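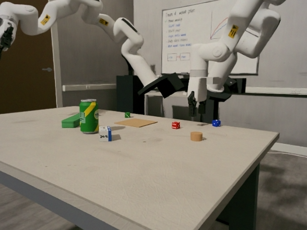 Sivari Project Team, Department of Engineering

Project report: collecting examples in simulation

So, our bit of Sivari was the data! The learning system needs lots of examples of somebody doing the job properly before it can have a go itself, and I spent most of February making them. Everything was done in the simulated lab (two white arms, one table, a can, some dice and a few other small bits), driving the arms by hand controller and saving each run.

We recorded 648 runs altogether. I threw out 205 of them, mostly where I'd knocked a die over or dithered above the table for ages, and another 119 went when we found the gripper signal had been saved one step late. That was a grim afternoon. It left 324 for training, all on the same job: pick up the die of the named colour and put it on the flat tan square.

The red die was my favourite, as the right arm gets to it easily. The green one was a pain, and you can tell from my early runs, which wobble all over the place (sorry, team). I got a lot smoother with practice, so we tagged the first 109 runs as "learner" in case we want to leave them out later.

Next I'd like to shuffle the objects more between runs. I kept putting the can back on the left out of habit, and I suspect the system has picked that up too.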